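Visit to the student workshop at Ornbridge

We went over to Ornbridge on a Monday to see the home robotics course, which the college runs together with Pretano. Nine of us made the trip from our own evening club. The bus was late, so we missed the welcome talk and went straight up to the workshop.

The course is led by Grímur Thoroddsen, who taught electronics at the college before it had any robots. He told us the students spend the first half of the year on wheels and sensors and the second half on handling objects. They are marked on a logbook and on a final task that each group picks for itself. There is no written exam, and he said he had to argue for that.

The first half of the year uses robot vacuum cleaners. Students open them up, read the bumper and cliff sensors, and write their own route planning. The usual problems came up when we asked: chair legs, cables, dark floors. One group had kept a log of every time their machine got stuck over a term and had reached 452 entries. Most of them were the same power lead.

We asked about money, as our own club has very little of it. The equipment budget for the handling project is 600 pounds a year, and anything broken has to come out of that. Grippers are repaired in house where possible. The pads wear out first and the students cut new ones themselves.

After a break for tea we were shown the handling project. Arnar Ásgeirsdóttir looks after this part. The students do a household job by hand, holding a pair of grippers, and the recordings are used later to train an arm. The patterned cubes on the grippers let the software work out where each one is and which way it is pointing. A good session gives up to 50 usable recordings, though a new student will get far fewer on the first day.

The job this term is opening and closing a storage box. It sounds easy and it is not. The lid has to be lifted level or one side catches, and with grippers you get no feeling in your fingertips to warn you. Two of our party had a go. One got the lid off at the third try and the other gave up and used the time to ask about the software.
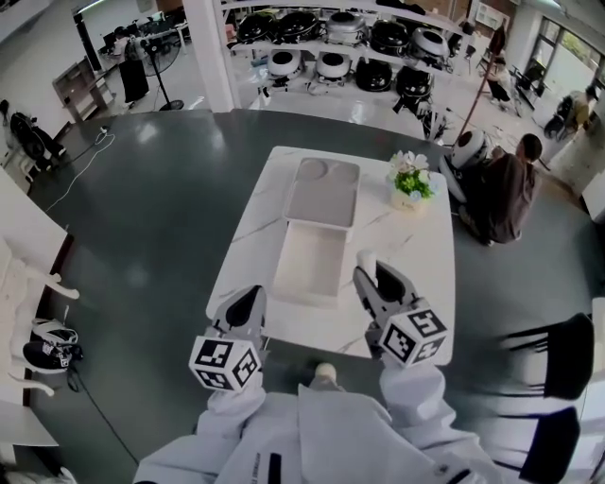 Both grippers at the box, with the lid set down behind it.

Arnar said the hardest thing to teach is slowness. Students who are quick with their hands produce jerky recordings, and those have to be thrown out. She also makes them move the box a little between runs, so that the arm does not simply learn one spot on the table.

We finished with questions at 5 o'clock. Someone asked whether the trained arm can do the job yet. It can take the lid off on most attempts but is poor at putting it back, and the group hopes to have that working before the regional show at Prastonitz in August.

Members who would like to come on the next visit should give their names to the club secretary. Bring indoor shoes. The college has parking behind the main building, but the gate needs a code, so ask for it beforehand.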